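Flosberg End Effector Evaluation Set
Product page - Wirkbridge Automation Equipment
Page last revised 23/07/2025

Overview

The Flosberg Evaluation Set allows a laboratory or production engineering group to try out end effectors under the same conditions before committing to a purchase. It is supplied by Wirkbridge on loan or for sale. The set covers two classes of end effector, hooked fingers and multi-fingered hands, together with a wrist camera, a controller and the software needed to record trials.

The set was prepared for customers who handle cloth, soft packaging and other items that do not hold their shape. Figures published for rigid parts are of limited use to these customers, and the acceptance trials that accompany the set are therefore built on soft goods.

Wrist Camera

Each arm position accepts the Dronport wrist camera. The lens is a fisheye type and produces a circular picture with a black surround. The camera is mounted so that the fingertip and the object being approached share the same view, and no second camera is required for close work. 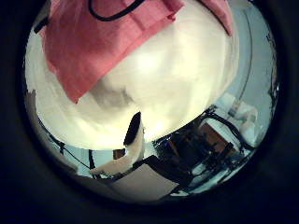 Wrist camera view with white gripper finger and dark inner tip, below a soft-looking white object.

The circular picture is delivered uncorrected. Customers who require a flattened picture may enable correction in the controller, but should note that correction discards part of the outer field. Wirkbridge recommends that trials be recorded uncorrected and converted afterward.

Cable routing should be checked before the first trial of each session. A cable that is clear of the lens in the home position may enter the upper part of the view when the wrist turns.

Field of View at Close Range

Purchasers frequently ask how much of the room remains visible when the gripper is near its target. With the lens close to a large object, the object will take up much of the circle and may appear bright and slightly soft. The outer part of the circle continues to show the surroundings, including any person seated near the cell. Sites with privacy rules should take this into account when deciding where operators sit and how long recordings are kept. 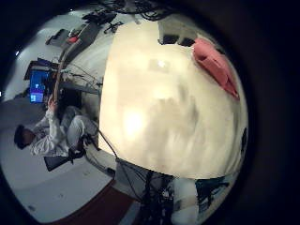

Close-range view. A seated person, a monitor and the floor remain visible beside the cream-colored object.

The picture turns with the wrist. Reviewers who are not used to this should be given the joint log alongside the recording, as floor and furniture will often appear sideways. Exposure is set automatically by default and may be locked from the controller menu. Locking is advised for pale objects, where highlights can hide creases that matter to the grasp.

Multi-Fingered Hands

The hands offered with the set are intended for work in which two arms share one object.

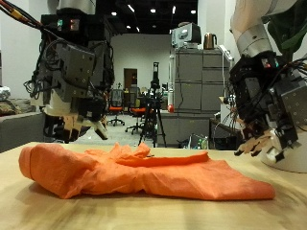

Krasniqi hand mounts are supplied in left and right versions and may be fitted to arms of different makes, provided that the adapter plate is matched to the wrist. Both hands approach the table from above, and the mount should leave the fingers free to spread before contact. The garment trial uses a plain cloth item left bunched on the tabletop, as with the crumpled orange one between the two hands, so that neither hand is given a flat edge to begin from. Loose wires near the hand should be tied back before the trial is scored.

Trial Procedure

The standard comparison consists of 11 trials per end effector. The same object, table and lighting are to be used throughout. The object is reset by hand between trials, and the operator may not adjust it once the arm has started to move.

Results are recorded as completed, partly completed or stopped. A stopped trial is not repeated - it is entered in the log with the reason given by the operator. Grip force settings may be changed between end effectors but not within a series.

Items Supplied

Hooked gripper fingers, white, one pair
Multi-fingered hands, one left and one right
Dronport wrist cameras, 2
Krasniqi hand mounts with adapter plates
Controller with power supply
Spare fingertips, 3
Printed trial log and setup guide

The arms, table and test objects are not included. The catalog number for the complete set is 117.

Loan Terms

Evaluation loans are arranged through Cosimo Mazza, Equipment Loans. Technical questions on mounts, adapter plates and controller settings should be directed to Dean Dobson, Applications Engineering. Sets requested for use in December should be reserved in advance, as the stock is recalled for inspection at the end of that month.

Borrowers are responsible for return shipping in the original case. Worn fingertips are replaced without charge.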